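Darosham Opens Tableware Lending Library in Killidton

Residents and small groups can borrow glasses, plates, trays and serving dishes starting in March

KILLIDTON – Darosham, the household goods reuse organization, will open a tableware lending library in Killidton in March. The library will lend drinking glasses, plates, bowls, flatware, trays and serving dishes to households, clubs, schools and small event organizers in the town and the surrounding area.

The opening collection holds 1027 pieces, nearly all of them secondhand. Most came from household donations over the past year. A smaller share came from Prendergast, the restaurant supply store on the east side of town, which cleared out discontinued lines and mismatched stock when it moved to a smaller building.

Borrowing is free for members. Membership costs $5 a month and can be stopped at any time. People who want to borrow once, for a birthday or a family dinner, can pay a single fee of $2 per tray instead. A refundable deposit applies to orders that include large platters or pitchers.

"A lot of people own enough plates for a weeknight and nowhere near enough for a graduation party," Darosham said in a statement. "They either buy disposable cups or buy a set they will use once and then store in the garage. We have shelves full of good glasses that can go out and come back many times over."

How borrowing works

Members choose items from a printed list at the counter or from the online catalog, which is updated each evening. Orders are packed on plastic trays and set on the pickup table with the member's number. Glasses travel upright in divided crates when an order is large. Small orders go out on the tray itself, which is borrowed and returned along with the rest.

The standard loan is one week. It can be extended by a second week if no one else has reserved the same items. Members may have up to 107 pieces out at one time, a limit set after a trial period in which two large orders emptied the glass shelves for most of a month.

Borrowers are asked to rinse everything before bringing it back. A full wash is not needed. All returned items go through the commercial dishwasher in the back room, are air dried, and are looked over by hand before they go back on the shelf.

Colored glass is a feature of the collection

Drinking glasses make up the largest part of the library. Many are clear and plain, suited to a long table where everything should look alike. The rest are textured and colored pieces, which turned out to be the most requested items during the trial. Amber was asked for more than any other color, followed by green and smoke gray.
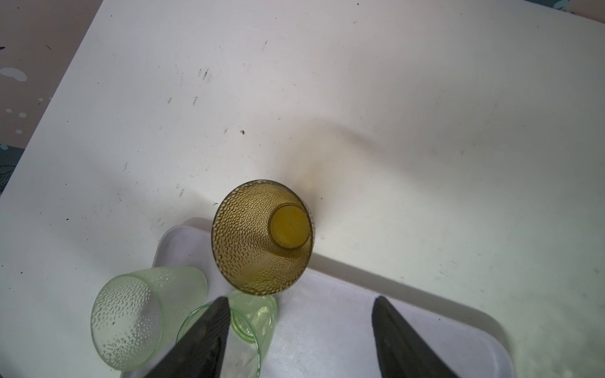 An amber-yellow textured drinking glass at the rim of a shallow plastic tray on a white tabletop.

The colored glasses are sorted by shade and height and not by maker. Few arrived as full sets, and the library does not try to rebuild them. A borrower who asks for a dozen amber glasses should expect some variation in the pattern and the depth of color. Those who need an exact match can say so when ordering, and the library will check what is on the shelf before confirming.

Textured glass takes a little more care than smooth glass. Residue from juice and milk can dry into the pattern, so the rinse before return matters more with these pieces. The library also asks that borrowers not stack tapered glasses inside one another. They can stick, and pulling them apart is the most common cause of breakage recorded during the trial.

Breakage and missing items

Darosham does not charge for the first broken piece in any order. After that, the charge is the same for every glass, plate or bowl, whatever its age or pattern. Platters and pitchers are charged separately at a rate printed on the loan slip.

Broken glass should not be returned on the tray. Borrowers should wrap it, throw it away at home and write the number of pieces on the slip. Chipped items should come back, marked with the paper tape included in each order, so that they can be taken out of use.

Missing items can be brought in later without a penalty. A drop box for flatware and other small pieces will stand inside the front door – please do not put glass in it.

Catalog and reservations by Trastura

The online catalog and reservation system were set up by Trastura, which makes inventory software for tool libraries and equipment rooms. Trastura adapted its system so that glasses and plates can be tracked by type and quantity. Labeling each piece would have been slow, and adhesive labels do not hold up in a commercial dishwasher.

Each tray is given its own number. When an order goes out, the tray number is linked to the list of items on it, and the same list is checked when the tray returns. Trastura will support the system without charge for the first year and at a reduced rate after that.

"Our software was built for drills and ladders, which come back one at a time," Trastura said. "Tableware moves in groups. Keeping the record on the tray made the check-in much shorter, and we expect to offer the same option to other lending libraries."

The building

The library is on the ground floor of the former print shop next to the Killidton post office. Darosham took over the lease last fall. The front room has the counter, the shelves and the pickup tables. The back room has the dishwasher, drying racks and a sorting area for donations.

Much of the furniture was already in use at Darosham's main warehouse and was moved over for the opening. The shelving was bought used. New spending went mainly to plumbing, the dishwasher and a step-free entrance from the parking lot, where two spaces are marked for short-stay loading.

Donations

The library will continue to accept tableware after it opens. Glasses of any color are welcome, in any number, as long as they are free of chips and cracks and can go in a dishwasher. Plain white plates in dinner and salad sizes are especially needed. So are water pitchers, large salad bowls and shallow plastic trays with a raised rim.

The library cannot take crystal, hand-painted pieces, nonstick cookware, knives other than table knives, or anything with a metal trim. Donors who are unsure about an item can bring it to the counter and have it checked on the spot. Items that do not fit the collection can be left for Darosham's regular resale shelves if the donor agrees.

Boxes should be light enough for one person to lift. Newspaper is fine for wrapping, and the library keeps and reuses it.

Schools and community groups

Schools, congregations and registered community groups in Killidton can apply for a group membership. It carries the same monthly price as a household membership and allows a higher limit on pieces, set case by case. Groups that plan a yearly event, such as a pancake breakfast or an awards dinner, are encouraged to reserve at least six weeks ahead.

Darosham will also lend a starter pack to groups that want to stop using disposable cups at their regular meetings. The pack contains glasses, a tray, a dish tub and a drying mat, and can be kept for a full season. Requests for starter packs will be filled in the order they are received.

Opening hours

From opening day the library will be open four afternoons a week, from 2 p.m. until 6:30 p.m., with one morning session for returns only. The full schedule will be posted on the door and in the online catalog. Membership sign-up is available now at the Darosham warehouse counter, and reservations for the first loans can be made once sign-up is complete.

About Darosham

Darosham collects, sorts and resells used household goods in Killidton and nearby towns. It runs a warehouse store, a furniture pickup service and a repair bench for small appliances. The tableware lending library is its first lending program.

About Trastura

Trastura develops inventory and reservation software for lending libraries, school equipment rooms and shared workshops.

Media contact

Press questions and requests to visit the library before opening can be directed to the Darosham office in Killidton during business hours.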